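**Two-arm table cell, Grelwood shop — routine inspection, 29th September**

Hours on the counter: 3678. Next full service is at 4000, or in December, whichever embarrasses us first.

- [x] **E-stop, both buttons.** Latch and release fine. The left one still needs a firm opinion behind it.
- [x] **Base plate bolts.** All at 22 Nm. Paint marks redone.
- [x] **Base lights.** Green on both arms with power on and no faults.
- [ ] **Arm cables.** Sleeve is due on the right arm. Virard has quoted twice and shipped zero times.
- [x] **Gripper fingers.** Pads changed at 2844 hours, wear even. Leave them alone.

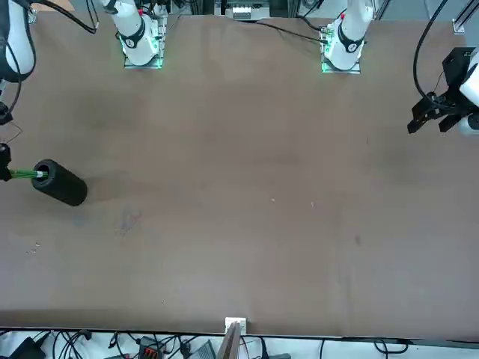 - [x] **Home position.** Both arms return within limits. Run it at slow speed, as the Debnath sheet says, even if you are late for lunch.
- [ ] **Tabletop.** Sound, but marked. Wipe it down before the next job — pen does not count as a fixture.
- [ ] **Cables under the table.** Fail, same as last time. Tie them up off the floor and label both ends. "The black one" is not a label.
- [x] **Front edge bracket.** Tight.

Open items go on the Planasard sheet by the door. Do not sign off the cable line until somebody has been down there with a flashlight and a bag of ties.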